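Board finish for painted blocks: oil, wax or leave it bare?
Forum > Workshop and Materials > Surfaces

rtoprak
February 17, 2024
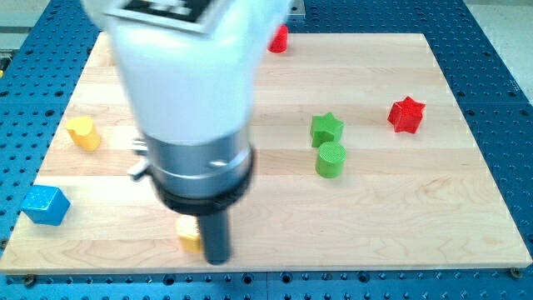 Light strip board on the perforated blue table, blocks laid out.

Looking for opinions on surface finish. The board is maple strips, edge glued, grain running left to right, screwed down near the front corners. It is bare apart from a sanding to 400 grit. The blocks are red, green, yellow and blue, all painted. After a few weeks of sliding them over the wood I have faint color marks along the grain, mostly red. Sanding takes them out, but I don't want to thin the board every month.

Options so far: hardwax oil, paste wax, water-based matte lacquer. Budget is not the issue. Glare is. A gloss surface is no good to me.

Remzi

gusten_joinery
Hardwax oil, two thin coats, 165 g sheet of the board's own offcut first as a test. Matte version. It will yellow the maple slightly.

plane_iron
165 g of what?

gusten_joinery
Typo. A test piece cut from the offcut, any size. Ignore the number.

Tatiana Dvořáček
I disagree with the oil. Painted blocks on an oiled surface pick up residue for the first couple of weeks, and then you are cleaning blocks as well as wood. Water-based lacquer, dead matte, three coats, light rub between coats. We have one board at Trindelton done this way and the marks wipe off with a damp cloth.

plane_iron
Lacquer will chip at the screws the first time the board comes off. Wax the blocks and leave the board alone.

Tatiana Dvořáček
Remove the screws, lacquer inside the countersinks, let it cure, refit. No chips so far on ours.

rtoprak
Waxing the blocks changes how they slide, so that is out. One more question — does lacquer on the top face only cause cupping?

gusten_joinery
It can. Coat both faces and the end grain, same number of coats. Two screws at the front won't hold a wide board flat if it wants to move.

rtoprak
Both faces, then. I'll do the offcut in lacquer and oil side by side and drag a red block over each 90 times.

plane_iron
Still say bare wood and a sanding block.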